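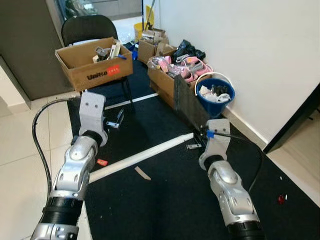 Hokberg Wool Blanket, Undyed
Made for Pasero by the Davberg mill
100% wool, 156 cm wide, fringed on both short ends

We've been waiting for this one since last winter, and it's finally back on the shelf! The Hokberg is a plain, heavy, wonderfully springy blanket in the natural color of the fleece (a warm oatmeal, with darker flecks that land wherever they like). Davberg weaves it on the wide loom, so there's no seam down the middle, and then brushes it on one side only. The brushed side is the cozy one. The flat side slides nicely over sheets, so most of us sleep with the fuzz facing up.

It has some weight to it, enough that it stays put on a restless sleeper, and it breathes so well that you may find yourself using it right into June. New for this batch is a tighter twist in the fringe, which holds up much better in the wash than the old loose one did.

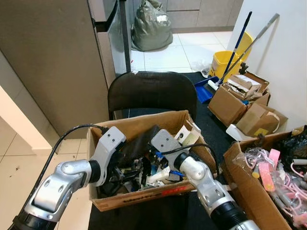 Care and Washing

Wool needs less washing than you'd think. Hang it outside on a damp, breezy day and most smells will be gone by supper. When it does need a bath, use cool water and a wool soap, press the water out with a towel, and dry it flat. No bleach, no dryer. A little pilling in the first 3 months is normal, and a wool comb takes care of it.

For summer storage, wash it first, let it dry all the way through, and fold it into a cotton bag with a block of cedar.
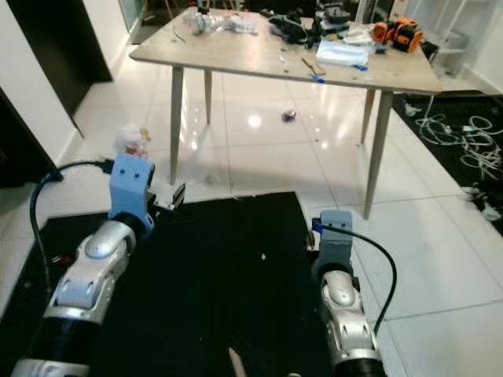
Su wrote to ask whether it's scratchy on bare skin, adding that her old camp blanket "could sand a table" and she'd like something kinder for the guest bed.

Fair question! It's softer than any camp blanket we've tried, especially after the second wash, but it is still real sheep's wool with some backbone. If your skin is fussy, keep a top sheet under it, or look at the lambswool version, which is lighter and a bit smoother.
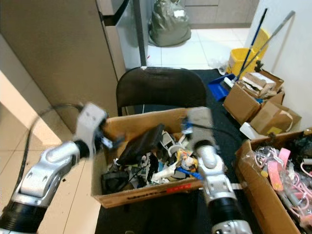

The lambswool comes in the same width, with a hemmed edge in place of the fringe, and the next batch is due from the mill in February.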